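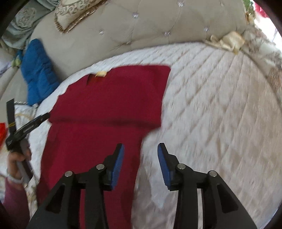 How do you teach a robot to fold a jumper?

Last November I went to the open day at Tudine, a robot workshop in Clatlow. I thought I'd see robots marching about. The first thing I got to do was fold clothes on a bed!

My guide was Noura Chidiac, and she handed me a gripper. It's a bit like the grabber you use for picking up rubbish, only chunkier. You hold the handle, and two black fingers with bumpy blue pads open and close at the other end. The bumps matter a lot, because wool slides off smooth plastic (I know this from chopsticks and noodles).

So why would a person hold the robot's hand? Well, a robot doesn't know what a sleeve is. It has never been late for school with its jumper on backwards. But if people do the folding with grippers, and a camera on the gripper records it all, a computer can study the recordings and start to work out which moves go together. Pinch here, lift, bring it over, let go.

Two people can share the job, and that's how Noura likes to show it. One takes one side and one takes the other. A dark red jumper looks easy until you try it. You go to grab the edge and pick up the bedspread as well – I did that 7 times. Georges Chamoun, who was looking after the next group, told me to come in low and slow, and that helped a bit.

How many goes does the computer need? Lots! Noura's team had saved 400 folds by the time I visited, and she wanted plenty more. They have to be different, too. Sometimes the jumper is straight, sometimes it's crooked, and sometimes the bed is covered in cushions. Your bedroom doesn't look like a lab, so the practice shouldn't either.

Try it at home

Get two pairs of kitchen tongs and a friend. Put a jumper flat on your bed and fold it in half, with no fingers allowed. Have 10 goes each. Is your last one neater than your first? Mine was worse, but I was laughing too much by then.

Next time I'm going to ask Noura about socks.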